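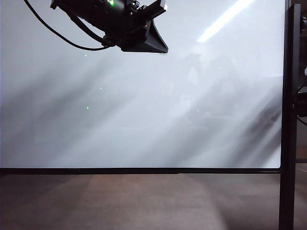 Photo: Rosbridge course materials, unit 4

Search this site
Enter keywords

Unit 4: Smart speakers and displays in the home network

Reading before class: chapter 6 of the course pack, up to the section on mesh networks. Bring your notes from the Unit 3 lab.

4.1 What a smart speaker does

A smart speaker has a microphone array, a small processor, a network radio and a loudspeaker. The processor listens for one short phrase, the wake word. Everything before the wake word is held in a short memory buffer and written over. After the wake word, the audio goes to a server, which turns it into text and works out what was asked. The reply comes back as audio or as a command to another device.

Some newer models do part of this work on the device itself. Timers, volume and light switches are the usual candidates. Questions that need a search still go out to the server.

4.2 Adding a screen

A smart display is a speaker with a touch screen and often a camera. For this course, the changes that matter are:

- Video calls need steady upload speed as well as download speed.
- The screen stays on for long periods, so standby power goes up.
- A camera needs its own privacy control. A physical shutter is easier to check than a software switch.

4.3 Hubs and bridges

Devices in the home do not all use the same radio. Wi-Fi is common for speakers and displays. Bulbs and door sensors often use a low-power radio that a phone cannot talk to directly. A hub joins the two. Many speakers now have a hub built in, and students often miss this when they draw the network diagram. Mark it on your drawing.

4.4 Worked case: the Tetteh test house

The Tetteh house in Tostham is set up with one speaker per floor, a display in the kitchen and 69 low-power sensors and switches. Over the November logging period we recorded 800 voice requests. Of these, 547 were handled on the device and 232 went to the server. The other 21 failed or were abandoned before a reply.

Delays on the server requests were worst in the evening, when the same connection carried streaming video. Moving the kitchen display to a wired connection helped. Moving the router from the basement to the first floor helped more — the upstairs speaker had been at the edge of its range.

Note that the log does not include false wake-ups. These were kept in a separate file and we will look at them in Unit 5.

4.5 Terms to know

Wake word: the phrase that starts a request.
Latency: the time between the end of a request and the start of the reply.
Hub: a device that connects two kinds of home radio.
Local processing: work done on the device, with no server.

4.6 For the lab

Work in pairs. Draw the network for the Tetteh house using the floor plan in the Moremdale lab folder. Show which links are wired. Then work out the share of requests handled on the device, and write a short paragraph on what would stop working if the internet connection went down. Hand in one copy per pair — both names on the first page.

This site uses cookies to remember your settings. Accept | Manage cookies

Last updated: November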